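Bench mat color, dark or light? (hobby room)
Posted in: Tools and Workspaces

pinwheel_attic
OK so I finally have a real bench in the spare room and I'm stuck on the dumbest thing, which is what color mat to put on it. I do clock repair for fun, plus some model railroad stuff, so lots of tiny brass and steel. My old mat was that cutting-board green and I could never find anything on it. Sikitz makes one in black and one in cream, same price. Leaning black because it looks cool. Talk me out of it or don't!

gearsnack
Cream. Every watchmaker bench I've ever looked at is pale, and there's a reason. Steel screws on black are gone. Blued screws on black are double gone.

tuesdaybench
Depends on your light more than your mat, I think. I had a black one under a cheap ring lamp and it was awful, shiny spots everywhere. Swapped the lamp for a long bar light (Londoño, the 1,000 lumen one) and the same mat was suddenly fine. So before you spend on a new mat maybe look up.

pinwheel_attic
Ugh, the lamp is also bad. It's a hand-me-down desk lamp with a bendy neck that slowly bows down to you while you work.

moth_and_solder
I'm going to be the dark mat person in this thread. My stuff is mostly white and ivory plastic, plus some ceramic bits, and on a pale surface I'm basically doing it by feel. On dark it jumps right out at you. Edges, holes, little flaws, all of it. Yes you'll see dust. I wipe it down with a damp cloth when I sit down and that's the end of it.
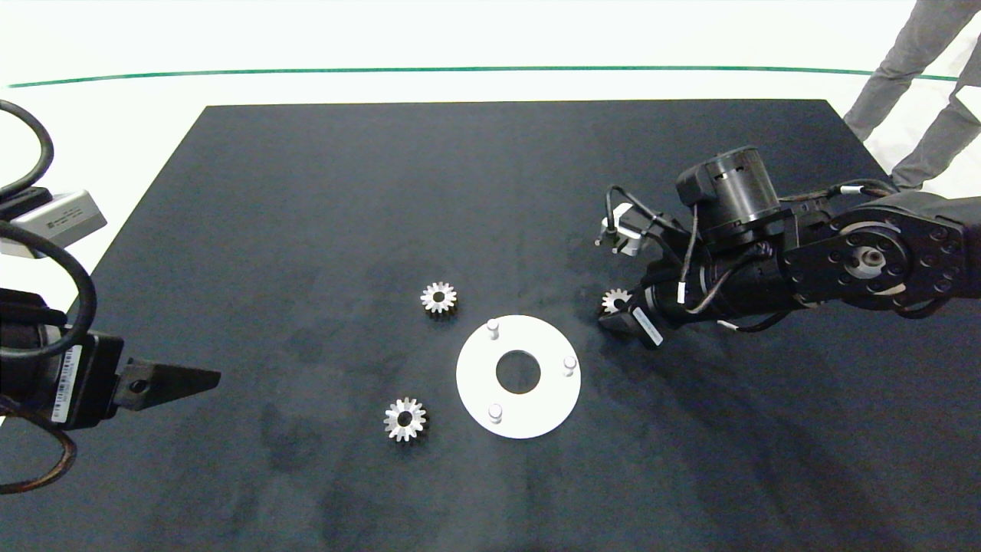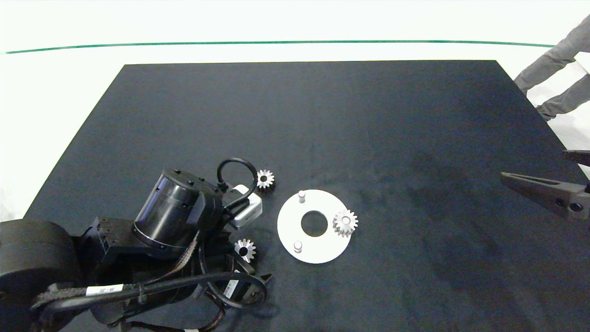
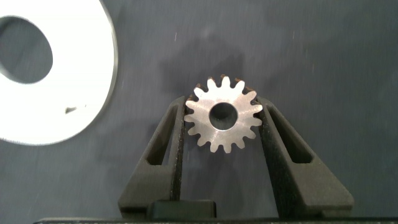

gearsnack
Still cream for clocks, sorry. White plastic is a totally different job. Brass reads OK on either one but steel is what you drop, and steel is what rolls off and ends up in the carpet. I've been on my hands and knees with a magnet more nights than I want to admit.

moth_and_solder
I mean, I did say my stuff is white plastic, lol. Not arguing about blued screws. But OP mentioned model railroad too, and if any of that is light colored styrene I'd want dark under it.

halfpint_lathe
Why not both? I keep a dark mat down full time and a pale tray on top for screws. The tray has a lip, so nothing rolls anywhere. Virnent sells a shallow one with 4 compartments. I've had mine for years and the only thing wrong with it is that my coffee cup fits in it a little too well.

tuesdaybench
Seconding the tray. Also get matte whatever you do. Glossy anything is misery under a strong light and your eyes will quit on you by nine at night.

crankshaftpie
Nope, hate trays. Elbow meets tray, tray meets floor, and now you've lost the whole movement instead of one screw. I just use a cheap sheet of white paper and swap it when it gets gross. Free mat, any color you like!

halfpint_lathe
Paper slides all over the place though? And it drinks oil.

crankshaftpie
Tape.

pinwheel_attic
OK, the tape reply made me laugh, but I've tried paper and I always end up writing part notes on it and then throwing the notes out. Question for the mat people: how do they hold up to heat? I solder track joints, and my iron lives at 657 degrees because the dial is busted and I can't get it to stay anywhere else.

tuesdaybench
Please fix the dial before you buy anything, wow. My silicone one says 400 F on the package and I believe it, there's a nice brown crescent on mine from when I tested the theory. Use a separate soldering pad.

moth_and_solder
Yeah, separate pad for the iron for sure. Mine's a Trutero, ugly orange thing, smells weird the first week and then it's fine.

gearsnack
Orange! Now there's a color you could find a blued screw on.

pinwheel_attic
Alright, going with cream for the clock end of the bench and a small black one down at the train end, plus the ugly orange pad. And a lamp. Somehow my one mat turned into four things. Does anyone know if the Sikitz mats can be trimmed with a utility knife or do the edges fray? The bench is a weird depth and I'll have to lose a strip off the back.

halfpint_lathe
Mine trimmed fine with a fresh blade and a metal ruler. Go slow and do it in a few passes, and cut from the back side.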